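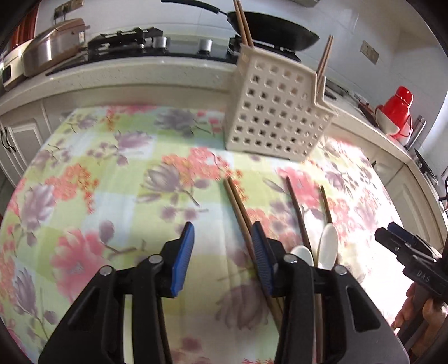
Kitchen table, flowered cloth.

Clendine
A word list of kitchen and market talk

Hi, I'm Milagros Llanos, and Clendine is my collection of the words my family and neighbors use when they cook, shop and argue about soup. I started it in February with a notebook, then moved it to a spreadsheet when the notebook got greasy (sorry, notebook!).

What's in the folder
words.csv — 887 entries, one per line
sayings.txt — the longer phrases, with my best shot at a translation
todo.txt — stuff I haven't figured out yet

Columns in words.csv
word, meaning, who_said_it, notes

The who_said_it column uses initials. Aníbal Ticona and Milagros Ticona are AT and MT, and I'm ML, so please don't merge the two Milagroses — I did that once and it took me a whole evening to untangle.

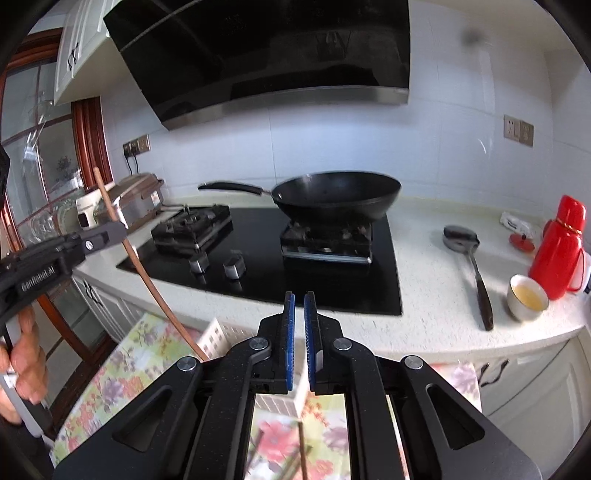
Spelling is the messy part. I wrote things the way I heard them, so the same word can show up two or three ways, and Edith Paucar has been going through and adding the common spelling in notes. Things without one settled name are the worst. Take a long thin wooden stick like the one by the white counter: I'd file it under "stick" and then list every other name people gave me on its own line. If you search for only one of them you'll miss the rest, so search the meaning column too.

Known problems
Around 40 entries have no meaning yet. Accents got mangled in 12 of them when I switched laptops, and I'm fixing those by hand.

Using it
Go ahead, share it, change it, just keep the initials in. Corrections are very welcome, and Agathe Millet is looking after the French column I want to add next.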